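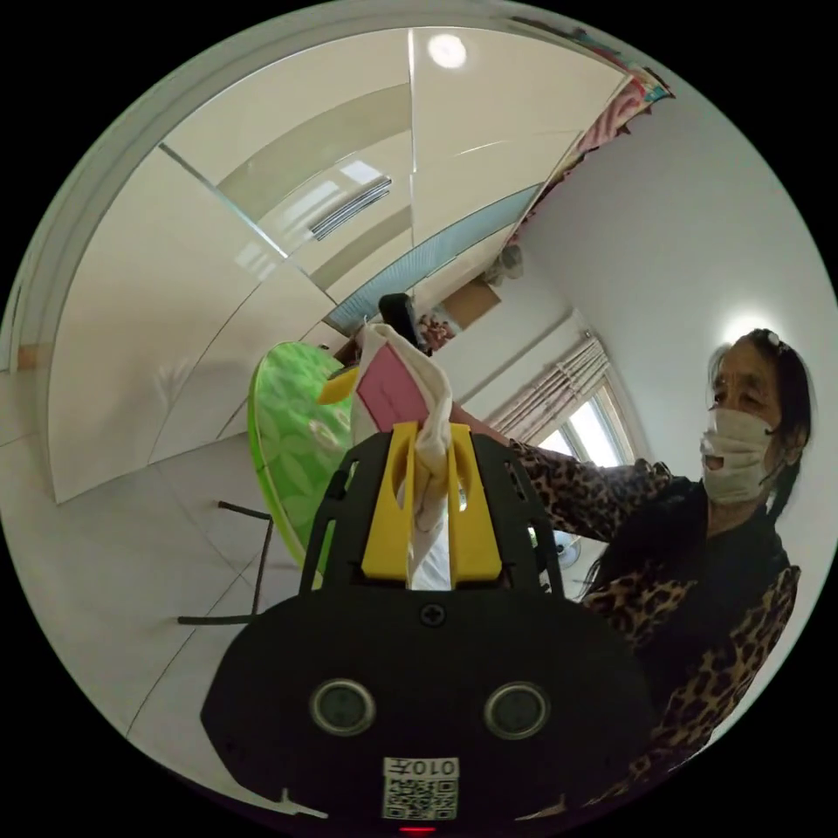
A crumpled white cloth with a pink patch, held between two yellow fingers.

The Carpet That Came From Nowhere in Particular

Every museum with a Middle Eastern gallery now wants to tell you how sorry it is. The apology usually hangs near the door, in gray type, and says that the objects inside were gathered under unequal conditions. Then you walk past it and look at the same carpets in the same low light, with the same labels that give you a century and a region the size of France.

I have read a good many of these panels over the past year, and I am not convinced that they do much. The one at Draltovance, where the Kazemi textiles went back on view in November, runs to 200 words. It mentions power twice and weavers once. It does not mention a single town.

The Kazemi collection has 1176 pieces, of which 80 are on the walls at any time. Most were bought by one family of dealers, who kept decent account books. The books record prices, shippers and the names of the men who sold the goods. They are the most interesting things in the building, and they sit in a study room that opens by appointment.

Mohcine Bouazza, a textile historian who spent two winters with the books, thinks the new panels have the wrong target. "They are arguing with the painters," he told me. "The painters are dead and they were never very good on rugs. Argue with the invoice."

His point is that the invoices spoil a comfortable story on both sides. The old version had the sharp-eyed Western collector finding beauty where the locals saw a floor covering. The newer one has the same collector carrying off treasures from people who had no say. But the sellers in the books had plenty to say. They held stock back, raised prices for foreigners, and had new rugs washed and faded to look old, then shipped them by the bale. One merchant sent the family 12 "antique" prayer rugs in a single crate and billed separately for the aging.

None of which proves the trade was fair. A clever merchant in a port city tells you very little about what the woman at the loom was paid, and the account books are silent on her. Bouazza admits as much, though I had to ask twice.

Relu Sârbu, who edits the small journal Dunier, is less patient with the whole business. He calls the merchant story "the new flattery" and suspects it suits the museums nicely. If everyone was bargaining hard, there is nothing to give back. He may be right. It is at least worth noticing that the exhibition's sponsor, the auction house Zurero, sells rugs of exactly this kind and has a spring sale coming.

What I would like is duller than either argument. Put the account books in the gallery, open, with translations. Print the price paid beside the price charged. Where a rug was faded to order, say so on the label, and where the weaver is unknown, leave a line for her name and leave it blank.

A curator at Draltovance told me that visitors do not read numbers. I asked whether they read the apology. She said there were no figures on that – the museum has never checked.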